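List home | Archive | Threads | Authors | Next in thread

From: Afia Yakubu
To: Carnmont robotics club list
Date: 27/07/2019
Subject: Re: hand-held gripper, finger pads and the desk items set

Eyerusalem Kahsay wrote:

> Two questions before the next session. First, are we keeping the
> long pads on the fingers or going back to the short ones? Mulugeta
> has both sets and wants to know which to bring. Second, the desk
> items list still has the tape dispenser on it and I thought we
> dropped that in April. I have 822 clips on the drive and none of
> them are labeled dispenser.
>
> Also the second gripper has play in the left pivot. I can feel it
> when I close on anything heavy.
>
> Eyerusalem

Long pads for now. The short ones let the pen roll out when you tilt the wrist, and we lost most of an afternoon to that. Mulugeta, please bring the short set anyway in case we crack one.

The dispenser is off the list. I took it off the shared sheet but the printed copy on the wall is the old one. The desk items are now stapler, pen, eraser, glue stick and the small ruler. Please don't add anything until we have the full set for these five.

On the clip count, 822 includes the practice ones. Adanech went through the first folder and threw out 39 where the object was already being held when recording started. We need the approach, so start with the fingers open and off the table, wait a second, then move in. If you bump the object before you mean to, stop and start a new clip.

The target is still 600 good clips for the project report, split evenly, so 120 for each object. Pen and eraser are done. The stapler is behind because it is the awkward one. It is heavy for its size and turns if you grab it near one end. Tineke has been getting better results by closing on the middle of the body with the fingers across it, and I'd like everyone to try it that way. Change the angle of the stapler between clips too - we have far too many where it sits square to the table.

For anyone who missed the last session, the start position for the stapler clips is like this:

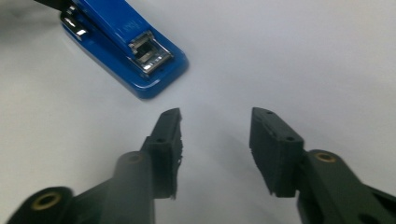 Stapler at an angle, fingers open, before the approach.

Keep the table clear of your notes and phones while you record. We had one folder where a phone showed up in half the clips.

About the play in the pivot: Eyerusalem, check the screw first, then the bushing. If the bushing is worn there are spares in the Rivas box, top tray. Don't glue it. If you do have to swap it, write it on the sheet with the clip number so we know which clips came before and after.

The school says we can have the room for an extra hour next time. I will bring the spare laptop. The budget has 300 left in it and I would like to hold on to that until we know if the arm needs a new power supply.

Tineke, can you send the folder naming rules again? I have three versions and they don't agree.

Afia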